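Food and Meal Timing for Active Households: Kitchen Tips

Plirnano Community Wellness Center
Household Guidance Series, Sheet 11

Members who take up regular exercise often ask the Center what they should be eating before and after a session. The question is usually answered with lists of foods. In the experience of our staff, the greater difficulty lies in the kitchen: the right food is not ready at the right time, and the member either exercises on an empty stomach or eats whatever is closest. The following tips concern planning, preparation and storage. They are intended for healthy adults who exercise at a moderate level. Members with diabetes, kidney disease, a food allergy or any condition that affects diet should follow the advice of their own doctor or dietitian.

Before exercise

A full meal is best eaten three to four hours before a demanding session. A smaller meal may be eaten two hours before, and a light snack up to one hour before. These times vary from person to person, and members are encouraged to keep a short written record for the first few weeks, noting what was eaten, when, and how the session felt.

Snacks eaten close to exercise should be mostly carbohydrate and fairly low in fat and fiber. Fat and fiber slow the emptying of the stomach and may cause cramps or discomfort. Suitable choices include a banana, toast with a thin layer of jam, a small bowl of plain cereal, or rice cakes. Nuts, cheese, beans and raw vegetables are good foods, but many people find them uncomfortable directly before a run or an aerobics class.

Members who attend the early class at the Halov Street gymnasium frequently report that they cannot eat at that hour. A light session of less than an hour can generally be completed before breakfast without difficulty. For longer or harder sessions, half a banana or a few crackers may be enough. A larger portion of carbohydrate at the previous evening meal is also helpful.

After exercise

The meal that follows exercise should contain both carbohydrate and protein. Carbohydrate replaces the fuel stored in the muscles, and protein supports their repair. There is no need to eat within minutes of finishing. For most members, the next ordinary meal, taken within two hours, is sufficient. Those who train twice in one day should eat sooner.

Special powders and bars are not required. Eggs on toast, yogurt with fruit, chicken and rice, lentil soup with bread, or a tuna sandwich will all serve the purpose at a lower cost.

Preparing grains and starches

Cooked grains are the foundation of many recovery meals and keep well if handled correctly.

Cook rice, barley or pasta in one large batch. Spread the cooked grain on a clean, shallow tray so that it cools quickly, then transfer it to covered containers and refrigerate. Cooked rice in particular should not be left standing at room temperature. Refrigerated grains should be used within three to four days. Portions that will not be eaten in that time may be frozen flat in bags and reheated from frozen until steaming throughout.

Potatoes and sweet potatoes may be baked several at a time. Leave the skins on, cool promptly and refrigerate. They do not freeze well whole, but mashed portions hold up reasonably – a spoonful of milk stirred in during reheating restores the texture.

Oats may be prepared the evening before. Combine one part rolled oats with one part milk, add fruit if desired, cover and refrigerate overnight. The same jar can be carried to work in an insulated bag with a cold pack.

Preparing proteins

Hard-cooked eggs keep for one week in the refrigerator. Mark the date on the carton with a pencil. Peeled eggs should be kept in a covered container and eaten first.

Chicken should be cooked to an internal temperature of 165 degrees Fahrenheit, measured at the thickest part with a food thermometer. Color is not a reliable guide. Slice the meat after it has rested, divide it into meal-sized portions and refrigerate within two hours.

Dried beans and lentils are the least expensive protein in most stores. Lentils need no soaking. Kidney beans must be soaked, drained and boiled vigorously in fresh water before simmering, and should never be cooked from raw in a slow cooker. Canned beans are an acceptable substitute. Rinsing them in a colander removes part of the salt.

Labeling and rotation

Every container placed in the refrigerator or freezer should carry the name of the food and the date it was cooked. Masking tape and a permanent marker are adequate. Place new containers at the back of the shelf and move older ones forward. The refrigerator should be held at 40 degrees Fahrenheit or below, and the freezer at zero. An inexpensive thermometer kept on the middle shelf will confirm this.

Marisol Tello, who coordinates the Center's nutrition program, recommends that households set aside one shelf for training meals. "When the prepared food is all in one place, people see it as soon as they open the door," she writes in the July bulletin. "When it is behind the milk, they order out."

Packing food to carry

Food that is eaten away from home should be packed with as much care as food that is stored. Cold items must stay cold – two small cold packs, one below and one above the food, work better than a single large one. Sandwiches with moist fillings should be assembled as late as possible, or the filling carried separately. Bananas and soft fruit travel best in a rigid box.

Do not store food in the same compartment as shoes or used clothing. Wash lunch bags with warm, soapy water after each use and leave them open to dry. Perishable food that has been in a warm car for more than one hour on a hot day should be discarded.

Setting the table

Members who eat at a table, seated and without a screen, tend to notice more readily when they have had enough. The table need not be elaborate. A washable cloth, wiped down after each meal and laundered weekly, is suitable for daily use. Placing a second, smaller cloth over the first protects the larger one and reduces the amount of laundry.

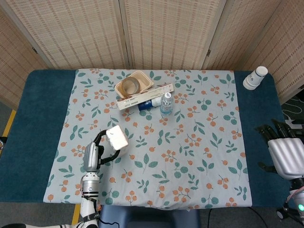

A leaf-and-berry cloth laid over a plain teal one.

Serve the meal in the kitchen and bring plates to the table already filled. Keep vegetables and fruit within reach for second helpings. On training days a larger portion of grain or potato is appropriate, and on rest days that portion may be reduced and the vegetables increased.

Keeping costs down

Plan three recovery meals per week that share ingredients. A pot of rice, a tray of roasted vegetables and a batch of beans can become a bowl, a soup and a filling for wraps. Frozen vegetables and frozen fish are comparable in nutritional value to fresh and produce less waste. Buy oats, rice and lentils in larger bags only if there is a dry cupboard and a container with a tight lid to hold them.

Further information

Printed copies of this sheet are available at the front desk and at the Fikre Avenue branch. The Center's cooking sessions for active adults are held in Room 261 and are limited to 9 participants. Registration is required. Members should bring an apron and a covered container, and should notify the instructor of any food allergy at the time of registration.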